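The second-hand cookbook problem

I went into the op shop in July for a belt. I own one belt and it has started to look like something pulled off a suitcase. I came out with no belt and four community cookbooks, spiral bound, two dollars each, one of them with a page stuck permanently to its neighbour by what I have decided to believe is golden syrup.

Community cookbooks are my weakness and have been since my first share house, where the only recipe book was a fundraiser for a netball club none of us had ever played for. Every dish in it served eight. There were three of us. We ate a lot of apricot chicken that winter, and then we ate it again on toast.

If you've never owned one, the format doesn't vary. There's a line drawing on the cover, usually a gum tree or a teapot. There's a foreword thanking the ladies. There are nine recipes for zucchini slice, submitted by nine separate people, and the differences between them are so slight that you begin to suspect a feud. Then a salads section in which everything contains condensed milk, and a back page headed Handy Hints, telling you how to get beetroot out of a tablecloth.

The best of the new four comes from a place called Dulo, which I'd never heard of and which my phone can't find either. I assume it's a hall and a silo. The Dulo book has a recipe titled "Tuesday Mince". There are no other days. I've read the whole thing cover to cover looking for a Wednesday Mince, or at least a hint about what goes on in Dulo for the rest of the week, and all I've got is a note under Tuesday Mince that says "Does not freeze, whatever Saodah says."

So Saodah Pasaribu, whose name is under six of the recipes including a very good-looking lime pickle, froze the mince. And told people. And someone with access to the typewriter took it up with her in print, forever, in aid of a new hot water system. I think about this more than I think about most novels.

I made the mince. It's fine. It has a tin of pineapple in it, drained, and the instruction to "cook until it looks right". I froze half to settle the matter and I'm sorry to report that it came out of the freezer exactly as it went in, so I'm with Saodah.

My friend Yanti Lumenta takes the view that I don't like cooking at all, I like eavesdropping. She said this while eating the mince, so I didn't argue. She's a weigher. She has scales that go down to a tenth of a gram and she can't read a recipe with "a walnut of butter" in it without closing the book. The Dulo book has a walnut of butter, an egg of butter, and on one alarming page "butter the size of your husband's thumb". Yanti asked what a person does if she hasn't got a husband. I suppose she borrows a thumb.

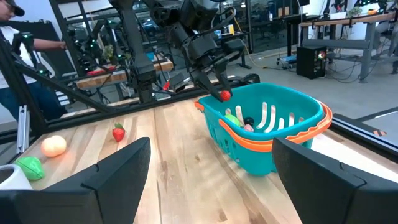

Issue 10

The other thing about these books is the handwriting. Somebody before me went through the slices and biscuits with a blue biro and marked them like a Year 9 teacher. "Good." "Too dry." "Good but don't tell Faizal." "NO." The NO is next to something called Oei Squares, which calls for crushed arrowroot biscuits, coconut, copha and a cup of cold tea, and I can't say whether Oei was the woman who made them or just the noise you make afterwards. I've tried them. I've added my own NO underneath in pencil, so she'll have company.

Biro lady (I've no evidence she's a lady, only that the sevens look like my nan's) was a hard marker but a fair one. She came back. There's a date loaf that went from "heavy" to "better w. extra egg" to "made for Hidayah's, all gone", in three different pens. That's years of somebody's life in a margin, and it tells you more about the loaf than any website that wants you to scroll through the author's trip to Tuscany first. I know. I'm on my eleventh paragraph and I haven't given you a recipe either.

I do own proper cookbooks. I have the big Florkden one that everyone got for Christmas that year, with the linen cover and the photographs of hands tearing bread in a barn. It weighs as much as a small dog. I've cooked from it once, a lamb thing that took two days and required me to buy sumac, preserved lemons and a second saucepan, and what I remember of the lamb thing is the washing up. It lives on top of the fridge now and holds down the trivet.

Nobody will ever write "all gone" in the Florkden. The paper's too glossy, for a start. Biro slides right off it.

What I'd like to know is how the sorting worked. Someone had to collect all these recipes on the backs of envelopes and decide what went in. Were people knocked back? Did anyone get told, look, we've already got eight zucchini slices, and send in the ninth regardless? I asked my neighbour Ikhsan Manurung, who was once on the organising end of one for his kids' primary school, and he went quiet in the way people do about jury duty. Eventually he told me they'd printed 400 copies and sold them all, and that there was a misprint in the pavlova, tablespoons for teaspoons on the vinegar, and a woman brought hers up to the office in the tin to show them. He still crosses the car park if he sees her. He wouldn't give me a copy, but he did tell me, unprompted, that you can bring back stale Rurkness crackers with ten minutes in a low oven. Handy Hints. They never leave you.

Anyway, the date loaf. I've made it three times, with the extra egg, because I do what the biro tells me.

A cup and a half of chopped dates, a cup of boiling water and a teaspoon of bicarb, all in a bowl together until it foams and looks like a mistake. A walnut of butter (Yanti, it's 30 grams, sit down). Half a cup of brown sugar. Two eggs where the book says one. Two cups of self-raising. Stir it as little as you can get away with and put it in a loaf tin in a moderate oven. The book gives no time. It says "till done", and mine is done at 50 minutes, but my oven runs cool on the left and has done since I moved in, so put a skewer in it and use your own judgement.

Eat it with more butter than you'd admit to. The size of a thumb, say.

I've since been back for the belt. They had one, brown, a bit long, and I was walking up to the counter with it quite pleased with myself when I saw they'd put out a new box of books. There was a bowls club one from up the coast with an entire chapter on curried eggs. I've got it beside me now. Someone's been through it in green.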